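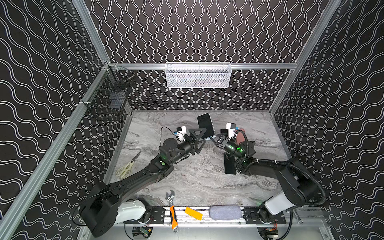

Renters in Flavesville should be told what they will pay for trash pickup before they sign a lease, Beatriz Valente told the town council on Tuesday night, and the council agreed to put the question to a vote in November.

The measure would require landlords to list the monthly pickup charge on the first page of any new lease. At present the charge can be billed separately, and many tenants learn of it when the first statement arrives. Buildings with fewer than four units would be covered as well, a change from the draft that went around in the spring.

Valente, who rents on Draler Street, said her own charge had gone up twice since she moved in and that neither increase came with a letter. "I found out from the bill," she said. "Then I called the landlord and he said to call the hauler, and the hauler said to call the landlord."

Pickup in the town is split between the public works department, which serves single-family homes, and Hernness, a private hauler that serves most apartment buildings under contracts with their owners. The town does not set what Hernness charges and would not do so under the measure. A Hernness manager who attended the meeting said the company sends its price list to building owners every year and has no objection to tenants seeing it.

Owners were less sure. Several said leases are already long and that the charge can change partway through a lease term, leaving the number on the first page out of date. The town attorney said a landlord would meet the rule by listing the charge in effect on the day of signing. Any later increase would have to be sent to the tenant in writing 30 days ahead.

The fine for leaving the charge off would be $100 for a first violation and $170 for each one after that. An earlier version set the second fine at $800, and it was lowered after owners objected at the June work session. One council member voted against sending the measure to the ballot, saying the council could pass it directly and save the cost of printing.

Under the town charter, rules that change the contents of a residential lease can be adopted by the council only with all members in favor. The vote on Tuesday was 6 to 1.

The council spent less time on the other pickup matter before it, the condition of the shared bins behind the Xaba apartments. Residents there have complained since the winter about overflowing recycling bins and broken lids. Public works said the bins stand on private ground and belong to the building, but that the alley is a town street and has to be kept open. The building's owner has agreed to add a second recycling pickup each week through the end of summer — at no added charge to tenants — and to replace the lids.

A woman who lives on the ground floor said the extra pickup had been promised once before. She asked that the schedule be posted in the lobby with a phone number. The owner's agent said that could be done.

The text of the lease measure is available at the clerk's window in town hall. Written comments on the wording will be taken until 4 p.m. on Fri 12 July and may be dropped off or mailed. Comments sent by email should include a street address. The clerk will forward the final wording to the county for the ballot once the comment period has closed.

The council also approved the minutes of its last meeting, renewed the lease on the salt shed for 2 years and put off a discussion of parking on Mill Road. Its next meeting will start at 6:30 p.m. in place of the usual 7 p.m.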